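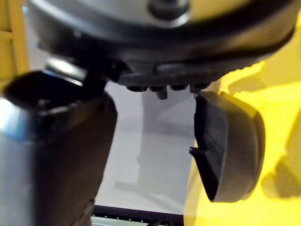
Wovby Table Things
README, version 2

Wovby Table Things is a small collection about everyday objects on a table: how they are named, how they are put away, and which words people use for their colors. It was prepared at Endesgate by Anastasia Manolakis and Orest Holovko. The labels were checked by Yanling Xu.

Contents

objects.csv – one row for each object, 69 rows
tidying.csv – short written accounts of putting the objects away, 500 rows
colors.txt – the list of allowed color words
images/ – pictures, with names that match the first column of tidying.csv
CHANGES.txt

Fields in objects.csv

id: a number, never used again after an object is removed
name: the everyday name, in singular
color_main: the color which covers the largest part
color_second: may be empty
place: where the object belongs when the table is cleared (shelf, drawer, box or tray)
note: free text

How we name colors

We write the color that a person would say from the other side of the table. Bright yellow and darker yellow are both written as "yellow", and the difference goes to the note. A darker edge or a stripe does not make a second color if it is of the same family. 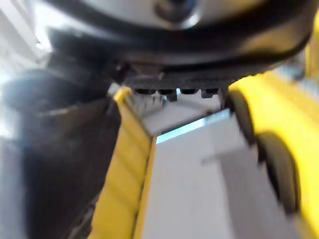 For ridges, stripes and similar surface details please use the note field and keep it short. In version 1 these details were inside the name, so the same object had sometimes two names. Ohemaa Dramani has joined 31 such pairs by hand. If you still find one, write to her and give both id numbers.

Accounts of tidying

Every account is between one and four sentences. It tells what was picked up first, where it was put, and what stayed on the table. The accounts were written in English by people with different first languages, and we did not correct the style – only spelling that could confuse the search.

Known problems

The field "place" is not always filled for objects from the Salo shelf.
"Tray" and "box" are mixed in the older rows.
Very large and very small objects are few.
Some pictures show only a part of an object. In this case color_main is still taken from the whole object.

Use

You may use the files for teaching and research. Please name the collection and its version. Questions about permission go to Anas Fakhoury.

Last edit: 11/14/25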